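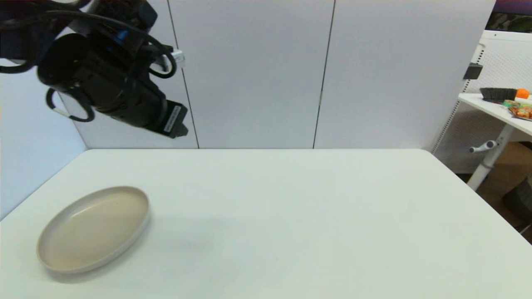
Prüfliste Greifplatz Tufa, Wiederinbetriebnahme nach Störung
Standort Jorkholm, Arm mit Zweifingergreifer, Steuerung Plikar
Stand: Juli, Frühschicht, Beginn 7:30 Uhr

Vorbemerkung
Liebe Kolleginnen und Kollegen, die meisten von euch haben es schon in der Teeküche gehört: Beim Sortieren hat der Greifer nach dem Schließbefehl weiter zugedrückt, obwohl der Kraftwert längst überschritten war, und der Arm ist erst auf den Not-Halt hin stehen geblieben. Verletzt wurde niemand, und darüber bin ich sehr froh. Trotzdem gehen wir die Liste einmal ganz in Ruhe durch, auch die Punkte, die uns selbstverständlich vorkommen.

1. Not-Halt
Beide Taster ausgelöst und wieder entriegelt: i. O.
Kommentar: Der Taster an der Türseite geht schwerer als der andere. Er löst aber sauber aus. Bitte beim nächsten Mal wieder darauf achten.

2. Kabelführung am Arm
Kabelschlaufen, Zugentlastung, Sitz der Stecker: mit Auflage
Kommentar: Die Schlaufen hängen recht locker um den Arm, und das dürfen sie auch, denn in der Streckung wird die Länge gebraucht. Die untere Schlaufe möchte ich trotzdem gern mit einem Klettband gefasst sehen, bevor jemand die Geschwindigkeit wieder hochsetzt. Bis dahin bitte nur im langsamen Betrieb fahren.

3. Arbeitsfläche und Umfeld
Tisch standfest, Stellwände fest, Laufweg frei: i. O.
Kommentar: Auf dem Nebentisch sammelt sich immer so allerlei an, vom Pinsel bis zur Snacktüte. Ich schimpfe nicht, ich esse ja selbst gern etwas nebenher, aber im Schwenkbereich darf davon nichts landen.

4. Greiferfinger
Risse, Spiel, Sitz der Finger: i. O.
Kommentar: Beide Finger von Hand bewegt, kein Spiel an der Wurzel. Die langen Aussparungen habe ich mit der Lampe ausgeleuchtet und keine Haarrisse gefunden.

5. Kraftbegrenzung
Abschaltung bei Überschreitung: NICHT i. O.
Kommentar: Da liegt der Hund begraben. Nach dem Update von Stolerar stand die Zeitüberwachung auf 1000 Millisekunden, vorgesehen sind bei uns 72. Eine ganze Sekunde lang durfte der Antrieb also weiterschieben, ehe überhaupt jemand nachfragte. Der Wert ist zurückgesetzt, der Test an der Messdose steht noch aus.

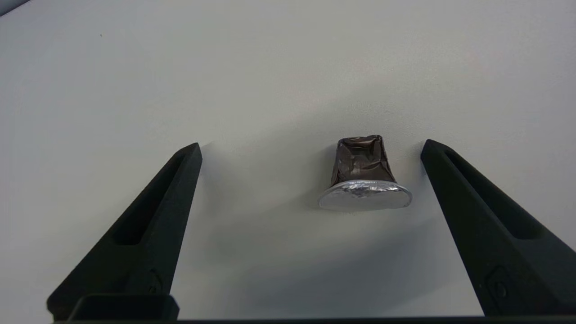

6. Greifgut
Eignung für den Probelauf: mit Auflage
Kommentar: Gebrauchte Kaffeekapseln sind tückisch, die Folie ist knittrig und der Rand steht über den Körper hinaus. Gerade bei so nachgiebigen Teilen merkt der Antrieb spät, dass er schon Kontakt hat. Bitte jede Kapsel einzeln hinstellen und die Finger erst schließen, wenn keine Hand mehr am Tisch ist. An aufgerissener Alufolie schneidet man sich schneller, als man denkt, also Handschuhe anziehen.

7. Probelauf
3 Greifversuche im langsamen Betrieb, eine Person am Not-Halt: offen
Kommentar: Erst nach Punkt 5, so leid es mir tut. Ich weiß, dass einige von euch auf den Platz warten.

Freigabe: nein
Nachprüfung: nach dem Messdosentest, zu 2 Personen
Schlüssel für den Automatikbetrieb liegt so lange bei mir im Büro.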